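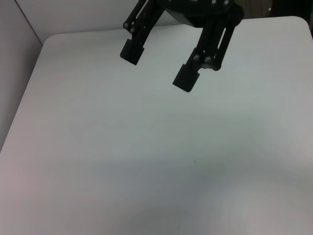

Apinya Tanasarn on learning the clarinet at last

Apinya Tanasarn started the clarinet eight months ago and talks about it the way other people talk about a new baby. "I'd wanted one since school! Then I heard Huệ Ung play at the Palano Hall in October and rang her the next morning."

Huệ took her on, and the first sound was a squeak. "A huge one. I laughed so much I had to sit down."
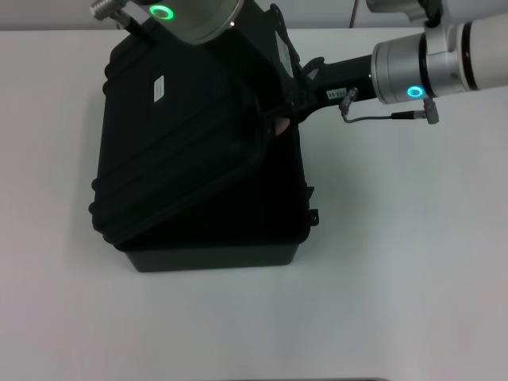 A black hard-shell case with the lid partly raised.

Now she plays second clarinet with the Cundeck Wind Band, and her favourite piece is a slow waltz marked at 106 beats a minute ("slow for them, not for me"). She practises before breakfast, long notes first, then scales, then whatever tune is stuck in her head.

What would she like to play next? "Anything with a low E in it. You feel it right down in your ribs, it's wonderful."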